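Ticket: Foam pads vs. clear food boxes on the hand-held grippers
Opened by: Folasade Tamuno
Assigned to: Hedvig Tangen
Opened: 18 September 2024
Status: Waiting on parts
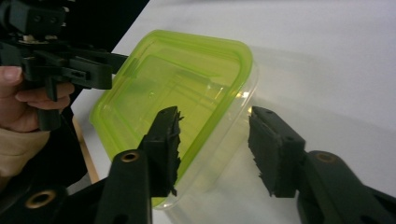
Left-hand unit at the far corner, my unit with the worn foam pads at the near side.

Folasade:
Hi Hedvig! So I've been comparing the foam pads with the Nunard rubber ones, and I've got a tracking problem on one set and a slipping problem on the other, and I can't tell if they're related. The task is the two-handed one, where you lift the green-rimmed box with both grippers, carry it 30 cm and put it back down. I did 80 lifts with foam and 80 with rubber, all with the box empty.

Foam grips the rim fine, but the pads are chewing up badly at the edges. You can see the tufts in the picture. The finger width reading jumps near closed, and I'm guessing that's from the torn bits getting squashed between the pads (only a guess!). The rubber ones don't jump at all but the box slides out on the clear side, mostly when I lift a bit crooked.

Already tried:
Restarted the Gittins controller, twice. No change.
Swapped the left and right units. The jump follows the foam pads, so I don't think it's the encoder.
Trimmed the fuzz on one pad with nail scissors. Better for a while, then it frayed again.

Hedvig:
Thanks, super helpful that you swapped sides. Which firmware are the units on, and how hard are you pulling the trigger? Ciarán had the same jump on the Stullow bench and his was a loose finger screw. Could you snug those up and rerun a few? Please zero both units with the pads clean and fully closed first.

Folasade:
Both on the current one, I updated them before I started. Screws were snug already – I gave them a tiny turn anyway and zeroed both. Still jumping with foam. Trigger pull is medium, I'd say? I'm trying not to bend the box wall, it's pretty flexy plastic.

Also, the tracker loses the box now and then when I come in over the clear end. The green end seems ok. I put a strip of masking tape along the clear wall for a few runs and it held on much better, but then it isn't really the same box anymore, so I left those runs out of the comparison.

Hedvig:
Good call leaving them out. Log the tracking thing as its own ticket, please, and put Bożena on it, she looks after the cameras. For the pads, I've asked Zandska for their denser foam with a skin on it. They rate it for 200 cycles, which I'd like to see for myself. Keep the old pads in a bag, I want to measure how much thickness they've lost.

Folasade:
Bagged and labeled! Camera ticket is open too. I'll rerun the same 80 lifts when the new foam shows up, and if it survives I'll keep going to 600 on the one set. Leaving this open until then.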